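Caderno de bancada, demonstrações com a garra de mão
Terça-feira, 30 de julho de 2019
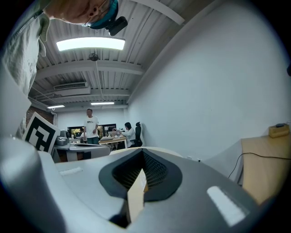
Para Zedel, o problema continua sendo o ritmo: quem demonstra acelera no fim do movimento, e o braço aprende essa pressa junto com a tarefa. O comentário chegou por escrito ontem à noite e pede que se repita a série com pausa antes de soltar a peça.

Fica anotado. Hoje a pausa entrou no roteiro: aproximar, fechar, levantar, levar até o destino, parar 2 segundos, abrir. A pausa é contada em voz baixa por quem segura a garra. Testei também com sinal sonoro, mas a pessoa fica esperando o bipe e a mão endurece.

Total do acervo nesta tarefa: 308 demonstrações, contando as de hoje. Saíram 70 da sessão da manhã, todas com a garra na mão, sem teleoperação. As de teleoperação ficam numa pasta separada (prefixo TO) e não devem ser misturadas no treino até resolver o atraso do comando. Na última comparação o atraso aparecia como uma correção dupla na hora do contato, e o modelo copiou isso direitinho.

Calibração: refeita antes de começar e de novo depois do almoço. O erro subiu um pouco na segunda vez. Suspeito que a placa de marcadores tenha mudado de posição no intervalo. Marcar o lugar dela com fita na mesa, e passar a conferir sempre que alguém mexer no que está em cima.

Sobre a pega: quando a peça entra torta entre os dedos, a tendência é girar o punho para compensar. Para a pessoa é natural, para o braço é ruim, fica perto do limite da última junta. Combinamos soltar e pegar de novo, sem interromper a gravação. Essas tentativas entram no acervo com a etiqueta "repega". Se a peça cair fora do alcance, descartar.

Episódio 629 (numeração geral do caderno, não desta tarefa): rastreamento perdido logo depois de levantar. A trajetória dá um salto e volta. Não apagar, quero usar para testar o filtro. Ainda não sei se foi movimento rápido demais ou falta de textura no campo da câmera; a parede branca lisa não ajuda quando a garra vira para aquele lado. Experimentar amanhã com a mesa girada.

Cansaço: depois de uma hora seguida a altura de levantamento começa a cair. Dá para ver no gráfico da coordenada vertical. Trocar de pessoa antes disso e anotar a troca na planilha, com a hora.

Resposta a Zedel: mandei três trajetórias com pausa e três sem, na mesma escala de tempo. Nas três com pausa a abertura ficou mais limpa. É pouco para decidir.

Pendências
- fita na mesa para a placa
- separar as "repega" e treinar com e sem elas
- medir o atraso da teleoperação com o cabo novo
- revisar o roteiro escrito, que ainda está sem a pausa
- copiar os dados da manhã para o segundo disco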